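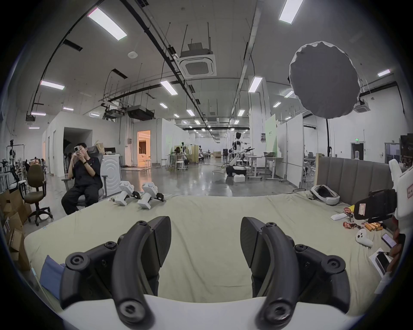 Skallden open day, April

I'd been wanting to see inside the Skallden wool mill for years, so when they opened the doors for a weekend in April I was on the first bus up the valley. It was worth every bump in the road!

Our group met Sigrún Bundgaard at the loading dock at 10 in the morning. She has worked in the sorting room for most of her life and can grade a fleece by its smell (I tried, and mine all smelled like sheep). The store held 4,000 fleeces that day, stacked in bales up to the rafters, with the grey ones kept apart for a blanket maker called Losier.

Next came the scouring line – hot, loud and wonderful. The water runs through 7 tanks, and by the last one the wool has gone from the colour of old tea to a soft cream. Leif Lund let us squeeze a handful straight off the dryer and my hands were greasy with lanolin until lunch.

Upstairs are the two carding machines, both older than anyone on the tour. Leif Skov keeps them going with parts he makes himself, and he stopped one so we could look in at the rollers and feel the wire teeth.

The mill shop takes cash only. I came home with three skeins of a moss green and a bag of offcuts for felting. Lamb soup in the canteen was good, and the rhubarb cake was better – get there before one or it's gone. The last bus down leaves at 4:30 from the gate by the dye shed.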